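Gokell Adds Low-Temperature Cure Ink to Pawlak Line
Aug 22, 2026

Gokell today released Pawlak 81, a water-based screen printing ink for cotton garments. The ink cures at 234 degrees Fahrenheit in a standard conveyor dryer and needs no separate fixing agent.

Pawlak 81 replaces two earlier inks, which will stay in stock until January. Existing mesh and squeegee settings carry over. Shops printing on dark cotton should lay down a Rilex underbase first and flash it before the top color.

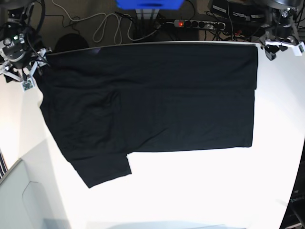 Open containers keep for eight weeks if sealed after each shift. Thickened ink can be thinned with clean water and stirred by hand.

"Most of the work went into the binder," said Zuzanna Żak, head of formulation at Gokell. "The pigments are the same ones our customers already use."

The ink ships in eight stock colors through Plerkum, the company's distributor. Data sheets are available on request.

Press contact: Taner Karakaya, Gokell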